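Search reviews Go

Rusarness folding table, white – review

I bought the Rusarness table to fold laundry on. Before that I used the bed, which is too low, and the kitchen counter, which is never clear. The table has had steady use since July, mostly for T-shirts, towels and the odd bag of linens.

The top is what I paid for. It is smooth and matte, so cotton slides over it without catching, and a shirt can be squared up by pulling one corner. White shows lint right away. I wipe it down with a damp cloth before I start and it dries in a minute or two. The edges have a slight rounded lip and nothing has snagged on them so far.
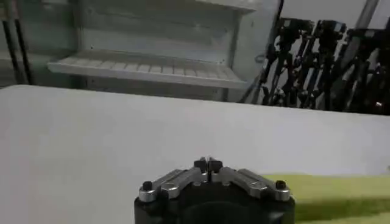
Size matters more than I expected. My old Luklow table was narrow enough that sleeves hung over the back and pulled the rest of the shirt with them. On the Rusarness an adult shirt lies flat lengthwise and there is still room behind it for a finished pile. Sheets are another matter – I fold a queen sheet in half before it goes on the table.

The maker rates it for up to 250 pounds. I have only loaded it with clothes and a sewing machine, so I can't speak to that. It does not wobble when I press down on a crease, and the Luklow always did.

Assembly took me 40 minutes. The instructions are one sheet, small print, and the leg step is shown before the frame step. Dezső Oláh, who sold me mine at the Deák store, told me to leave the leg bolts loose until all four were in, and that worked.
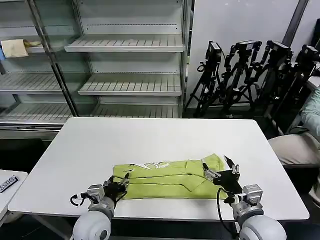
Lime-green garment partly folded on the white table, slatted shelving behind.

I also looked at the Vimico, which costs more and has a drawer. The drawer is shallow, and I would sooner put finished piles on open shelves within reach of the table.

Good: smooth top, steady legs, enough depth for adult clothes.
Not so good: shows lint, poor instructions, no height adjustment.

I would buy it again at the same price. Anyone taller than me should check the height first – my back is fine after one load but I notice it after three.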